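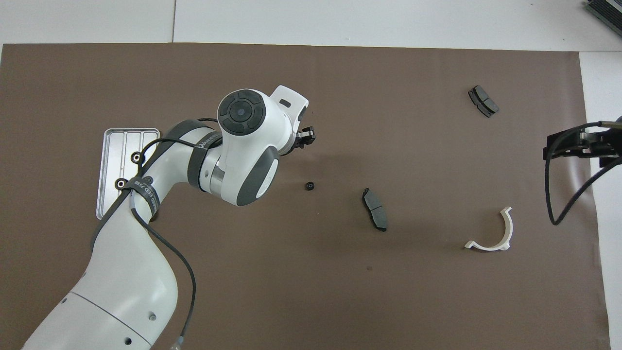
The left arm on the brake pad bench at Daltthorpe is back in service after the cable fault that stopped it in the middle of a shift. No one was hurt and no parts were lost, but the arm moved when the operator believed it was stopped, so it was logged as a safety event and the bench was closed for 3 days. The cable runs the length of the arm, looped over the elbow and held there by a dark strap with white lettering, and that stretch is where the trouble was.

The job on the bench is a simple one. The arm picks up a brake pad from the brown paper, carries it to the aluminum plate and sets it down, and the clips and small rubber pieces follow. It had completed 801 picks since the last service without a stop of any kind. On the next one the gripper lost its signal for a moment, opened, and dropped a pad a short distance onto the paper. The controller showed a communication error and went to hold.

Sunee Meesuk was running the bench. She saw the error, waited for the hold light, and reached in to move the dropped pad. While her hand was over the paper the signal came back, the controller cleared its own error, and the arm started the return move to its home position. She pulled back and hit the stop button. The arm had traveled 4 inches. It was running at its reduced speed, as it always does on that bench.

Lucian Căpraru and Jozef Van Loon took the arm down that afternoon. With the strap off, they found the cable jacket pinched flat on the inside of the bend and one conductor broken under it. The strap had been pulled tight with the elbow straight. Each time the elbow folded, the cable had no slack to give and took the bend in the same spot. The break opened and closed depending on the angle of the joint, and this explains why it passed a bench test with the arm parked.

There were two separate problems, and they have been handled separately.

The first was the cable. It has been replaced, and the strap now goes on with the elbow fully bent and enough slack for a finger to pass under the loop. Jozef checked the other benches and found one more strap on the tight side. That cable was undamaged and has been refitted.

The second was the automatic restart, and it is the more serious of the two. The Jurero controller was set to clear a communication error by itself once the link returned. That setting was left over from commissioning and should have been turned off before the bench was handed over. Despina Bălan has switched it off on all cells. After any loss of signal the arm will now stay on hold until the operator clears the error at the panel and presses start.

What changes for operators:

A hold light does not mean the arm is safe to reach under. Press the stop button first, every time, even for a dropped clip.

If an error clears without anyone touching the panel, stop the bench and call Despina or Lucian.

Look at the cable at the elbow at the start of each shift. A flat spot, a shiny patch or a tight loop gets reported before the first part is run.

Ovidiu Sima will run a 20 minute refresher on stops and restarts for everyone on the benches - sign up at the Cerby desk. Cable checks will be added to the monthly service sheet from October.

Reading time: 3 minutes

This site uses cookies to remember your newsletter preferences. Accept / Manage settings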